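# Chapter 6: Valuing a Minority Stake

Chapter 5 treated the price of a whole company. A buyer who acquires all of the shares acquires control, and the price reflects it. This chapter deals with smaller holdings, where the owner can vote but cannot decide.

## 6.1 Pro rata value and its limits

Suppose Zilex has issued 2,000 shares and the company as a whole is worth $1,640 thousand. The pro rata value of one share is $820. A holder of 100 shares owns 5 percent of the company, and the pro rata value of the block is $82,000.

A buyer will rarely pay that amount. The holder of a 5 percent block cannot set dividends, appoint directors or force a sale. If the shares are unlisted, the holder may also wait a long time for a buyer. Two adjustments are commonly applied:

- **Discount for lack of control.** Reduces pro rata value to reflect the absence of decision rights.
- **Discount for lack of marketability.** Reduces the result again to reflect the cost and delay of resale.

The discounts are applied in sequence and are not added together. With a discount of 10 percent at each step, the Zilex block falls from $82,000 to $73,800, and then to $66,420.

## 6.2 When the discount disappears

A small block can be worth more than its pro rata value if it completes a majority. Edo holds 49 percent of Sametti, and Buzatu holds 46 percent. The remaining 5 percent would give Edo control. To Buzatu the same shares have mainly blocking value. 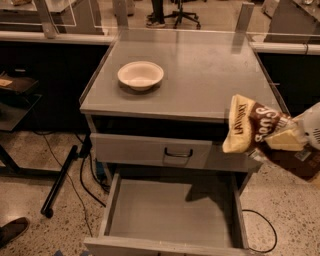

Margareta Cozma objects that the second discount is often counted twice, once in the multiple used to value the whole company and again at the level of the block. Where the multiple was taken from sales of private firms, she argues, part of the resale penalty is already in the figure. Section 6.4 returns to this point and gives a method for separating the two effects.

Section 6.3 begins with shareholder agreements, which may fix the price of a block by formula and override both discounts.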